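Section 3. Set-up and safe running, two-arm unit, home rooms (simulated)

Read this before you load a room. Applies to all Stonodell room files, bedroom and hallway both. Same rules as the real floor. If you'd get stopped for it on hardware, don't do it in sim.

3.1 Before you start

1. Load the room file. Wait for the floor and the window to finish drawing. Half-loaded rooms have bad collision shapes.
2. Check the version line against the Harnell sheet. No match, stop, tell Huệ Ngô.
3. Both arms to home. Both grippers open.
4. Speed to 3. Leave it there for the first run in any room, even one you know.
5. Test the stop key. Press it with the arms moving slow. Both arms must hold. If one drifts, don't go on.
6. Write your name in the run log. Full name, not initials.

NOTE: the stop key doesn't work while a menu is open. Close menus first. Known bug, logged as 1299, no fix yet.

3.2 Working near furniture

Most contact faults come from here. Beds, nightstands, lamps. People watch the gripper and forget the elbow.

1. Pick the surface you're working on. One surface per arm. Say which out loud if you have a second operator.
2. Come in from above the surface, not along it. Sliding in low catches lamp bases.
3. Hold short of the object. Check the other arm. Then close the last bit.
4. Lamps count as fragile. Treat the shade as wider than it looks, and keep the wrist out from over it.
5. Books and other flat things on a bed: don't press down to get a grip. The matress model is soft and the finger sinks. Work from an edge.
6. Done with a surface, lift straight up before you turn the wrist.

CAUTION: don't cross the arms over the gap between bed and nightstand. The planner allows it. The rules don't.

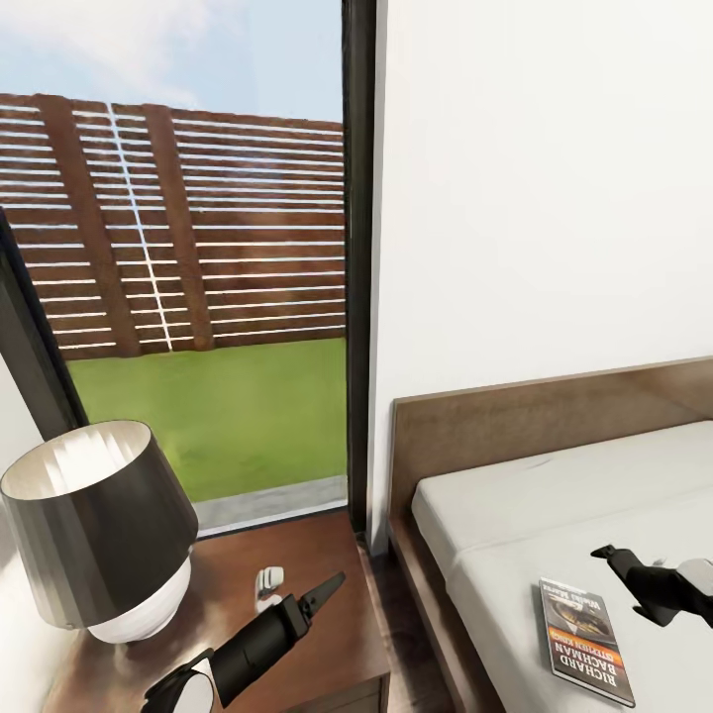
Kumaresan Kurup

3.3 Two arms, two surfaces

One arm over the nightstand, one over the mattress is allowed. Conditions:

- Only one arm moves at a time until you've passed the two-arm check (see Bảo Lò for a slot).
- The parked arm stays clear of the sheet and anything on it. Clear means you can see space under the finger. Change the view if you can't tell.
- Small items first. A little thing next to a lamp is easy to knock off and hard to find again once it's behind the nightstand.
- If either arm touches something you didn't mean to touch, stop both. Not just the one. Log it even if nothing moved.

Bed rails are hard contact. Headboards too. Any hit on those at speed 4 or up is a reportable fault, same as on the real cell, and Cúc Huỳnh gets a copy.

Don't use the window as a guide for distance. Dark frame, bright grass outside, it throws your eye off. Use the depth readout.

3.4 Picking up from the floor

Shoes, slippers, cloth. Low work, so the wrist is the thing to watch.

1. Tilt the view down till you can see the floor under both grippers.
2. Find everything on the floor before moving. Small pale items get missed on light boards.
3. Lower one arm. Stop at 5 cm on the readout. Check the wrist angle.
4. Grip soft footwear by the sole, not the strap. Straps stretch in the model and then snap back.
5. Lift a little. Wait 2 seconds. If it swings, let it settle before you carry.
6. Keep the idle gripper closed and pointed away from the load when you can. If it has to face in, leave a gap wide enough for the item plus a hand's width.
7. Pairs: one at a time. Place the first, let go, back off, then go for the second. No stacking both in one gripper.

NOTE: wall pictures are part of the room for collision. Don't swing a load up past one. The frame edge stands out from the wall and will catch it.

CAUTION: never pass an item gripper to gripper unless the task sheet says handover. Most don't. If yours does, the recieving gripper must be fully closed on the item before the other one opens.
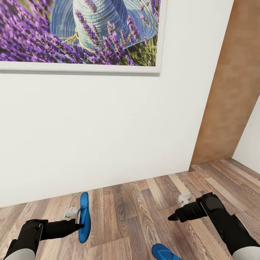 Can I leave the second arm powered while the first one carries something?

Leave it powered but on hold. A powered-down arm sags in the Ngubane model and can drop into the load path, so hold is the safer state. Check the status light on your panel says HOLD before you lift.

3.5 If something goes wrong

Dropped item: stop, leave it where it landed, take the log stamp, then carry on or reset. Don't chase it with the arm moving.

Item stuck in the floor or wall: reset the room. Don't pull. Pulling builds up force in the solver and it all lets go at once.

Gripper won't open: raise a little, try again. Still stuck, stop and reset. Two resets for the same thing in one session means you're finished with that room for the day. Pass it to Tâm Khúc.

Frozen view: assume the arms are still moving. Stop key first, then sort the view out.

3.6 End of run

1. Put down anything held. On a surface, not dropped from height.
2. Both arms up and clear, then home.
3. Grippers open.
4. Save the log before you close the room. Closing first loses the last part of it, around a minute.
5. Fill in the contact line. None is a valid entry. Blank isn't.
6. Sign out on the Gondwood board so the next operator can load.

Changes to this section since the November issue: speed cap in 3.1, handover caution in 3.4, reset limit in 3.5. Old printed copies go in the bin please. The wall picture note is also new, should of been in from the start.

Next: Section 4, Grip force settings

Contact: Harnell set-up desk | © Harnell | Rev. 08/05/2024 | Back to top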